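To: Plimton Allotments list
From: Shona Hollis
Subject: Re: Broad beans, and the seed swap in June

Keegan Pryor wrote:
> Two of my rows have gone black at the tips. Is it worth
> saving them, or shall I pull the lot and put leeks in?
> Also, is the swap still on?

Keegan, don't pull them! Blackfly always go for the soft growth at the top, so nip out the top few inches of every plant and squash whatever is left with your thumb. Mine looked dreadful last year and I still picked until my freezer drawer wouldn't shut. (The pinched-out tips are lovely in butter, once you've washed them very, very well.)

And yes, the swap is on, from 10 in the morning. I've been through the tins and we have 154 packets already, which is marvellous. News in no special order:

1. Gregor Dunbar is bringing his Sheehan peas, the tall purple ones. They need proper sticks, six feet at least, and they're worth every minute of the bother.

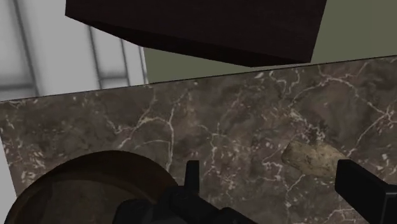

2. Juraj Kubíček has saved 21 kinds of tomato. Twenty-one! He'll have young plants as well as seed, so bring a box to carry yours home.

3. Please write the year on your packets. Parsnip seed hardly keeps at all, and I'd hate anyone to waste a spring on old stuff.

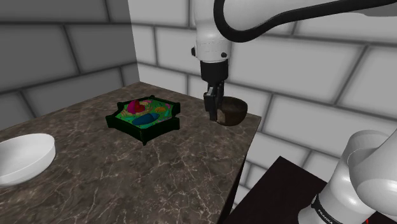

Marble top, with the grey and white brick walls behind.

Hemi Pomare has promised a short talk on saving squash seed, which I'm thrilled about, as my courgettes and pumpkins have been crossing merrily for years and the results taste of wet cardboard.

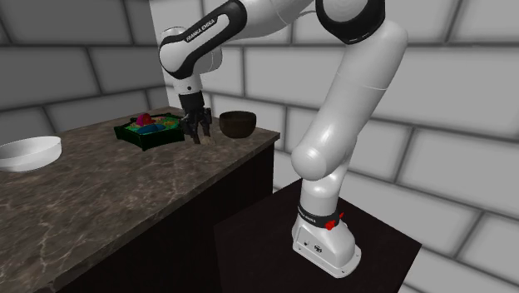
Can I come if I've no seed to swap?
Of course you can, take a couple of packets and bring some back next year when you've grown them on.

Keegan, do put the leeks in after the beans, there's plenty of time.

Shona
Plot 2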